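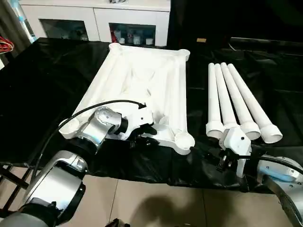 Can a machine put your table together?

The engineer asks me to move my bag before we begin. It is a small table, she says, four legs and a top, and the people who sell it expect that you will finish it while your tea is cooling. Her two robot arms need longer. On a good morning they need 14 minutes, on a bad morning they don't finish and she turns the last leg in by hand.

She works for Dreltov, a small company that tries to teach two-armed machines the sort of chores that people do at home or in the back of a shop. I came because of a claim I had read in the brochure of a competitor, Promitz, that household robots will be "ready for the living room" very soon. I wanted to hear from somebody who spends her days with such machines if this is so.

"Which living room?" she asks. "If it is my living room, with the carpet and the toys and my mother sitting there, then no. If it is a table with a cloth on it and I have put the parts where I like them, then sometimes yes."

Her project has the name Escobar, and she can't tell me why. It was called so before she came. The task is easy to describe. The top lies upside down, a leg goes to a corner, the leg must stand straight, and then it must be pushed and turned until it holds. After the fourth leg the whole thing has to be turned over and put on its feet.

I say that the pushing and turning must be the hard part. She shakes her head.

"Everybody looks at the leg. I look at the other hand. When you push a leg into a corner, the top wants to slide away, and you hold it without thinking. You hold it with your hip if you must! The robot has no hip. One arm has to do the holding, and it has to know how much, and it has to change its mind when the other arm changes."
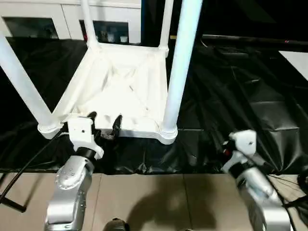 Legs upwards on the black sheet, with the left gripper at a front corner.

For this reason the project uses two arms and gives much of its attention to the one that seems to do nothing. In the first weeks, she tells me, the holding arm was told simply to close and stay closed. It held so well that the working arm pulled against it, and both stopped to protect themselves. Then they made it softer and the table walked across the cloth.

White plastic is also no friend of hers. The surface is smooth and the light goes over it in a way that hides the edges, and one leg looks exactly like the next. A person who is not sure where the socket is will feel for it with the leg, in small circles. Her machine has learned to do something like this, but it gives up too early or it goes on too long.

"I had a trainee who asked me, why don't you paint the corners red? Of course we could. Then we would have a robot that can build red-cornered tables." She laughs at this. "In a factory I would paint them the same afternoon. A factory is allowed to paint things. A home isn't."

That difference comes back several times in our talk. On a shop floor, she thinks, a good part of the question is already settled. When the same part comes in the same tray at the same height, a machine will do the job and it will do it at three at night too. She names the work she would hand over today without fear: moving boxes of one size, putting lids on, taking parts out of a press. She would not hand over the unpacking of a delivery, where every carton is a bit different and somebody has used too much tape.

And at home? She would trust a machine to carry a basket from one room to another if there are no stairs. She would trust it to wipe a flat surface with nothing standing on it. "But who has a surface with nothing standing on it?"
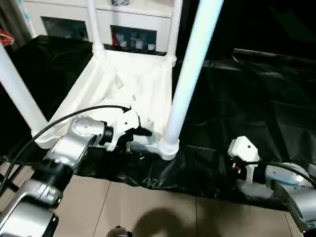 I ask for numbers, because in this field people like to show one beautiful film and leave out the rest. She doesn't mind. Since December the team has kept a list of every full attempt, from loose parts to a standing table, and the list has 219 lines. In 13 of them the table was finished and stood on its feet without any help from a human hand. Many more got as far as three legs, or four legs with one of them not fully in.

To me this sounds like very little, and I tell her so. She thinks a moment before she answers.

"It is very little if you want to buy one. For me it is different, I remember when the number was zero, and it was zero for a long time. Also I read the lines. Line by line it fails in new places. Before, it failed always at the first leg. Now it fails when it turns the table over, and I am happy to have this problem."

The turning over is where most attempts end now. Up to that moment the work lies flat and the table under it helps. When the frame comes up on its side, the weight goes to one edge, the legs stick out in the way of the arms, and each gripper has to let go at some point and take a new hold. A child of 10 does this without a plan.
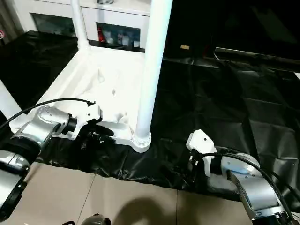
The frame on its side, left gripper at the lower rail.

Would a better hand solve it? She is not convinced. There is a newer gripper from Pirnitum, with more fingers, that the team has had on loan. It was lovely to watch, she says, and it broke twice. Two simple fingers can be repaired before lunch. She would prefer to have feeling in the wrist, so that the machine knows that a leg is crooked when it begins to be crooked and doesn't find out at the end.

She would also like people to stop asking when the robot will be as fast as they are. Speed is the last thing she works on. A slow machine that finishes the job while you are out is useful, in her opinion, and a fast one that needs you to stand beside it is only one more thing to look after.

I ask if she has a robot at home. She has a vacuum cleaner, a round one, which gets stuck under the same chair every evening. She has thought of moving the chair.

Before I go I ask her the question from the brochure again, and she gives me a part of an answer. Shop floors, yes, one job after another, and more quietly than the newspapers think. Kitchens and living rooms later, and first for people who are ready to arrange their rooms a little for the machine. She won't name a year.

The shelf in her own office, she adds at the door, is still in its box.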